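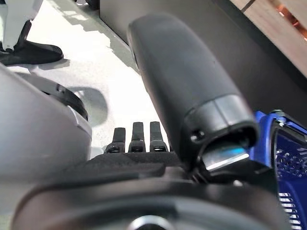

*From the Food & Home desk*

My grandmother kept her vegetables in a cupboard under the stairs, in the dark, and you had to ask permission to go in. I thought of her the first time I walked into the Podum market hall one June morning and saw carrots laid out like something in a jeweler's window. She would have disapproved of all that daylight, and then she would have bought two bunches.

I have been going back ever since, partly for the leeks and partly because I have fallen a little in love with how the stand is built. Most of us shop from flat tables or deep bins, where whatever sits at the bottom stays at the bottom until it goes soft. At Podum the crates climb toward the wall in tiers, tilted so that everything faces you, and you find yourself looking at a turnip (a turnip!) with real interest.

The crates came from Kuruc, a small joinery down the road that used to make them for orchards. The idea is simple enough to borrow for a pantry or a back porch, and I did just that last fall, with mixed results that I will get to.
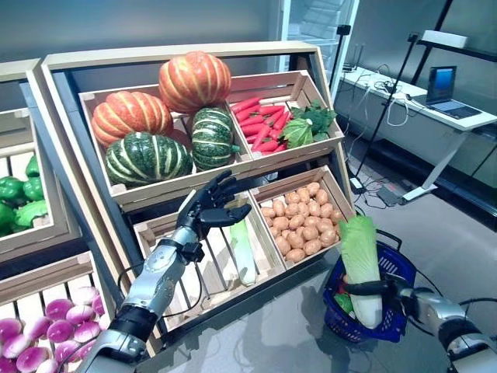 **Justinas Jaunzems, contributing editor**

Start with the squash, because everyone does. The striped ones, orange with pale yellow and dark green with cream, get the high crate, and they are never lined up. One leans on another, one perches on the back edge, a flat one squats at the corner like a cushion. If you set them in a row they look like a shop. If you let them lean a bit, they look as if somebody just carried them in from the garden, and I know which one makes me reach for my wallet.

Red carrots go down in a bundle, lying on their sides with the tips all pointing the same way, and something leafy and dark green goes next to them. I had always stood my carrots up in a jar, which looks charming until you want to add a second bunch. Lying down, they take up a whole shelf with great dignity.

Potatoes are the opposite case. Small tan ones want to be heaped right up to the rim, and so do the purple-and-white turnips, with those magenta tops that make the whole stand look as if it had been painted. Glossy green peppers stack nicely near the front of their crate, and they bring a bit of shine to a display that is otherwise rather earthy.

And then there is the leek. A single long stalk, set down on a slant in a shallow crate with the slats showing all around it! I have come to like this very much. My own kitchen is so crowded that one bare shelf feels like opening a window.

Now, my version. I bought slatted crates secondhand from a place called Wukik, spent 90 minutes sanding them, and propped them on an old bookcase with the back edges raised. My first attempt was much too steep, and the potatoes left in the night, one by one, down the hall. I lowered the slope, put a folded dish towel under the onions, and it has held since. Potatoes I now cover with a cloth, since they turn green in the light, and on that point Grandmother was perfectly right.

The peppers have gone back to the fridge. The squash has stayed out on the top crate, leaning however it likes, and I still haven't cooked the green one.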